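Flu shots, and the line at Plundell

I went for my flu shot in October, which is early for me. Most years I put it off until somebody at work is coughing into the shared phone and then I panic. This time the county sent out one of those postcards, and it sat on my fridge looking at me for a week, so I gave in and drove over to the walk-in clinic at Plundell on my lunch hour.

The line went out the door! I counted on getting back to my desk with time for a sandwich, and instead I stood behind a man reading a paperback western and a woman with two very wiggly kids. The nurse told me they'd given 1,062 shots in the first two weeks, and the whole of last October came to less than that. She seemed pleased and also very tired.

If you've been meaning to go, a few things I picked up. The Plundell clinic takes walk-ins from noon until six in the evening, and the slow stretch is right after three. The Clandden branch is appointment only, and when I looked at their page there were 12 slots left for the rest of the month, all of them before nine in the morning (good luck, night shift people). Rocha Pharmacy on the hill does shots too, but they ran out of the high-dose kind for folks over 65 and were waiting on a delivery. Call first. I didn't call first last year and I'm still a bit sore about the parking.

Bring your insurance card even if you think they have you on file. They didn't have me on file. They had somebody with my name and a birthday in 1946, and it took a while to convince the computer that I am a good deal younger than that, whatever my knees say. If you don't have insurance, the county covers it, and you fill in one page at the front desk. You can get the COVID booster at the same visit. I did both, one in each arm, and slept badly on both sides that night — next time I'm putting them in the same arm.

My arm ached until the following evening and I was a little foggy at breakfast, and that was all. I drank a lot of tea and felt sorry for myself and watched three episodes of a baking show.

The county's goal this fall is 2,182 shots across all the sites, and there's a paper thermometer taped up in the Plundell waiting area that they color in with a red marker. It was a little under halfway when I was there. The Gestar community room is supposed to open as an extra site in November if the freezer gets fixed. I'll put the hours in here when I have them.

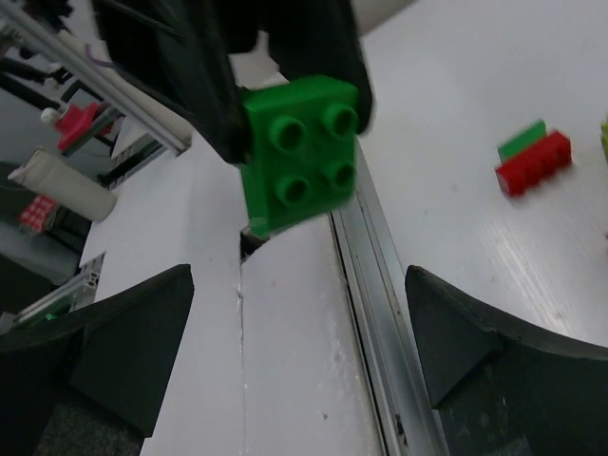
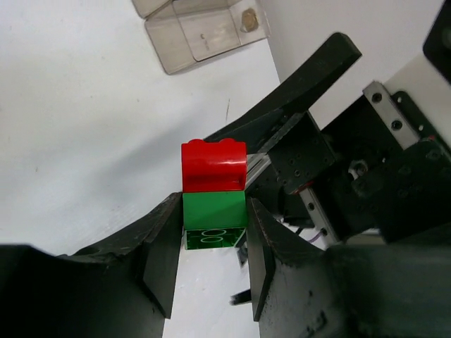
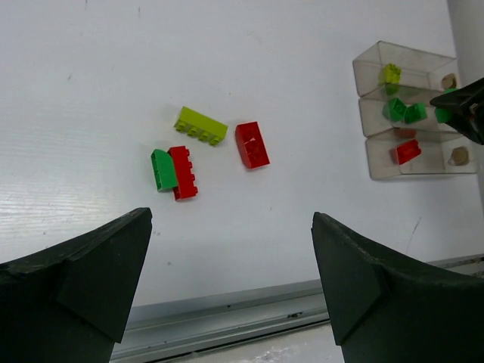
A reader at the Clandden end wrote in after last month's item to say that the branch keeps a cancellation list, and that she got her shot the same afternoon by asking to be put on it. It isn't on their page anywhere, so you do have to ask at the desk or over the phone.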